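Grippers on trial, mostly on screen
By the Wenness desk
June

The engineer at Lazaridis has compared three grippers since spring and trusts none of the scores. "A simulated counter is a polite place," she says. Her own tests run there too. 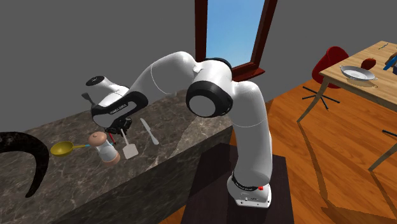
Her complaint is with success rates. Woston sent her two sets of figures for the same fingers, and they disagreed. "Which one do I believe?"
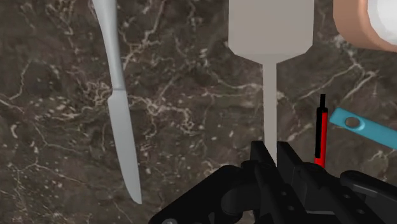

Thin handles worry her most. "Friction is a number somebody typed in." She wants every result repeated on a real arm before anyone buys. 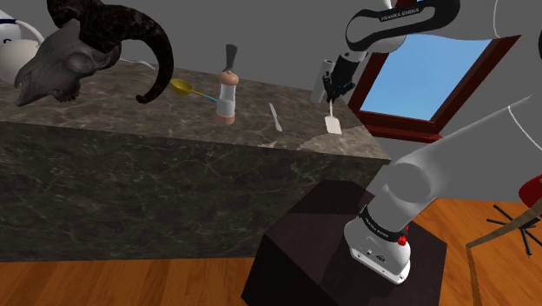

Fluvasport, asked for its view, replied that real trials cost too much to run for every finger design.

Recent
Two wrist cameras compared
Do we need a new controller?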